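Skomville Plush Table Cover

Grodeo item 278. In stock, ships from our Skinus warehouse.

A fitted cover for folding tables and workbenches, cut from brushed polyester with a short nap. It takes the noise out of a hard tabletop and keeps small parts from rolling. Most of our orders come from hobby clubs, card players and people who repair watches or cameras at home.

The cover is held by an elastic hem with 2 drawcords, one at each end. Pull them tight under the table and tuck in the ends. No clips or tape are needed, though Gerrit Ngcobo in our workshop recommends a clamp at each corner if you lean on the table a lot.

Sizes run from card table up to banquet. Measure the top only and leave the legs out of it. If you fall between sizes, order the smaller one — the fabric stretches across the width but hardly at all along the length.

Colors: teal, charcoal, wine. The Zulu line in sand has been discontinued. 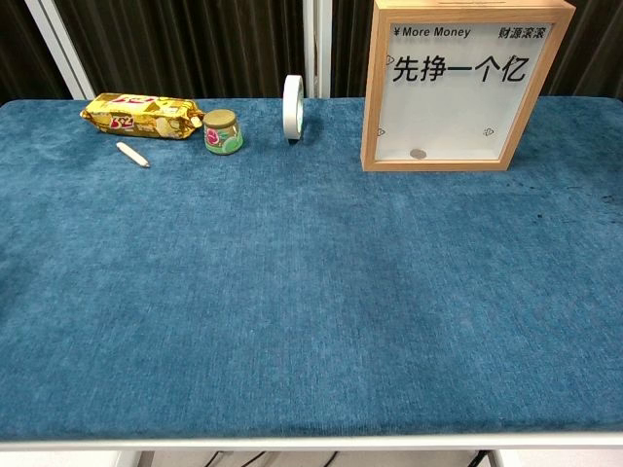 Wash at 80 degrees Fahrenheit on a gentle cycle and hang to dry. Do not iron. Grease should be blotted with dish soap before washing. Brush the nap in one direction while it is still damp.

Bulk orders over 3000 units go through Gijs Dierckx and take longer to quote. Returns are accepted unwashed, in the original bag.

Share this 2
Comments (0)
Last updated: January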